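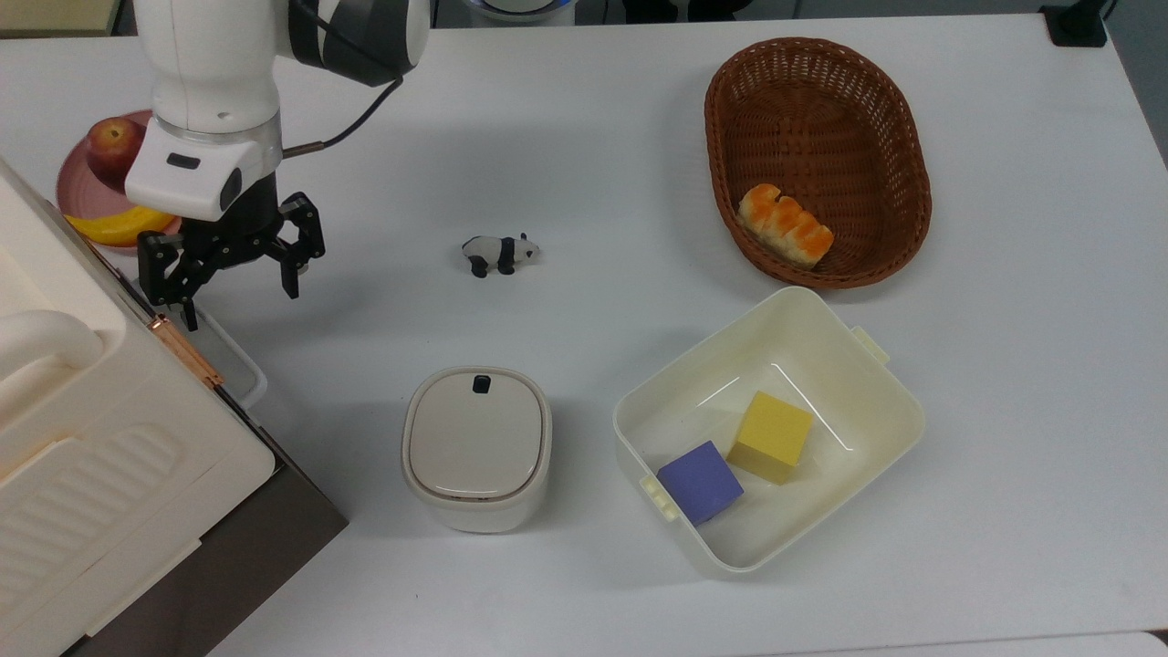 Flikov opens planning service for firms buying their first robot arm

Warbridge, February 17, 2018

Flikov, the equipment advisory firm, has opened a planning service for small companies that want to buy a robot arm for sorting, packing or kitting work. The service covers the budget, the floor plan and the purchase order. It is offered at a fixed fee and takes 16 working days from the first visit to the written report.

The firm says most first budgets list the arm and leave out the rest. Its reports price the arm, gripper, stand, cabling, guarding, spare fingers and training as separate lines, so that buyers can compare quotes from several suppliers.

Each client supplies a list of the items the arm will have to handle. Flikov advises putting awkward things on it from the start: woven baskets, lidded bins, round fruit, and anything with a drawer or a handle.
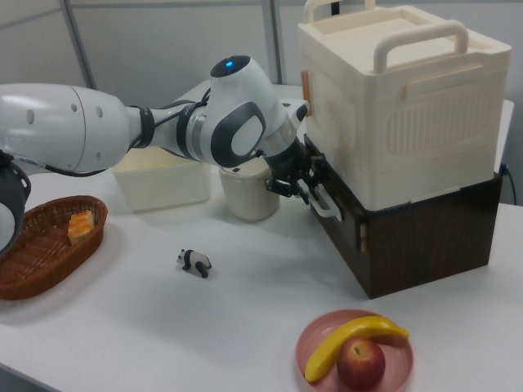

Handles deserve their own line in the plan. A gripper chosen for lifting blocks may not suit a narrow drawer pull, and a second set of fingers ordered later costs more than one ordered with the arm. The report states which items need which fingers and how much clear table each task takes up.

"We ask people to write down what is on the bench now, before they look at a catalogue," said Saturnino Salcedo of Flikov. "If the item list changes after the order is placed, the budget changes with it."

The service was tried with clients in Alcaraz and Cirketberg from August last year. Their item lists ran to 40 entries at most. The report also sets out running costs for the first 200 days of use, including power, service visits and staff hours for changing over between tasks.
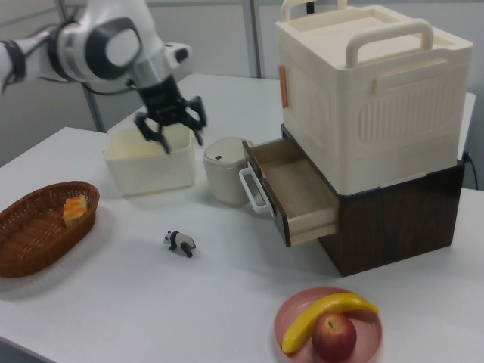 Patricio Cantero said the staff hours were the figure he had missed in his own plan, and that he had put off buying a second arm until the first had a full year of costs behind it.

The fixed fee is £779 for a single workstation. Further workstations on the same site are quoted separately. Bookings are open now through Flikov's Warbridge office, and the blank item list can be requested without charge.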